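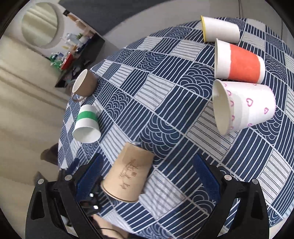 Notes from the visit to Skirkance, 3/19/21

Typed up on the train, so excuse the state of it. Will tidy later (probably won't).

Got there late. Wrong entrance, then a locked gate, then a man with a sack truck who pointed me round the side. Revathi Pinto was already halfway through the safety talk. Badge, sign the book, no bags on the floor. Coffee was decent.

Skirkance is smaller than I thought. One long corridor, rooms either side, each made up like part of a house. Most of the teaching goes on in these. They also send people out to real homes with the kit in a case, which I would have liked to see, no time.

What they do, in short: a person does a small household job with a gripper in their hand instead of their fingers. Camera sits on the gripper. Everything gets recorded, then they use the recordings to train an arm called Iturra. No robot in the room at all while this is going on. I'd expected one and kept looking for it.

Tables first. Cups that morning, paper ones mainly, plus a little brown one with a handle. Some on their sides. Navy and white patchwork cloth underneath, quite busy, squares with waves and stripes. I asked Revathi if a plain cloth wouldn't be easier. Yes, easier, she said, and then it only works on plain cloths. They swap the cloth every so often and keep a cupboard full of them.

How a session runs, as far as I got it down:

Operator picks a cup, opens the fingers wide, comes in from one side each, closes, lifts, puts it where the card says. Open again, back off. Then the next. 30 goes to a set, then a break. A full batch for one job is 400 goes and they spread it over several people, as everyone has their own way of coming at a cup. Fast ones, fussy ones. They want the lot.

Paper cups are a pain apparently. Squeeze too hard and the wall buckles, too soft and it slides out. Blue pads on the fingers help. Cups lying down are harder than cups standing up, you have to tilt your whole wrist and your elbow ends up by your ear. A handle is either a help or a nuisance depending who you ask.

We were allowed a turn. I was terrible. Dropped one, chased another round the table, got told kindly to slow down. Weight is all in the forearm after a few minutes. Catinca Pîrvu from Dresen went after me and did it first time, then again, then asked if she could change the angle. Show off. (Sorry Catinca.)

Bad goes are kept, by the way. Marked as bad but kept. My chase is on a hard disk somewhere in there.

Second half was the remote room. Different thing altogether. Here you sit at a desk with a pair of handles and the arm next door copies you, you watch on two screens. Slight lag, enough to make you overshoot. They use this for jobs where a hand tool can't reach or where the arm's own length matters, drawers and low shelves and so on. Slower by a long way. Revathi reckons a good operator gets through 200 goes by hand in the time it takes to do a small part of that at the desk, didn't catch the exact share.

Saw Iturra try cups on its own after that. Room 2424 (no idea why the numbers are so big, there's one floor). Picked up the first with no fuss. Second one it nudged, stopped, came round the other way and got it. Bit of a cheer. Third it shut the fingers on air and then carefully carried nothing over to the tray and put it down. Also a bit of a cheer.

Questions at the end, what I managed to write:

- Do left handed people matter? Yes, and they're short of them.
- Glass? Not before September.
- Who checks the recordings? A person, by eye, sped up. Trekadwood do part of it for them.
- Can you tell who taught it what? Sometimes. One operator does a little shake before letting go and the arm has started doing it too.

Lunch was sandwhiches, standing up. Talked to Catinca about whether Dresen would lend a few people for a week of this, she thinks yes if travel is covered. Need to chase that. Also need to send Revathi the form I forgot to sign.

My wrist still aches. Train is pulling in, more when I find the other notebook.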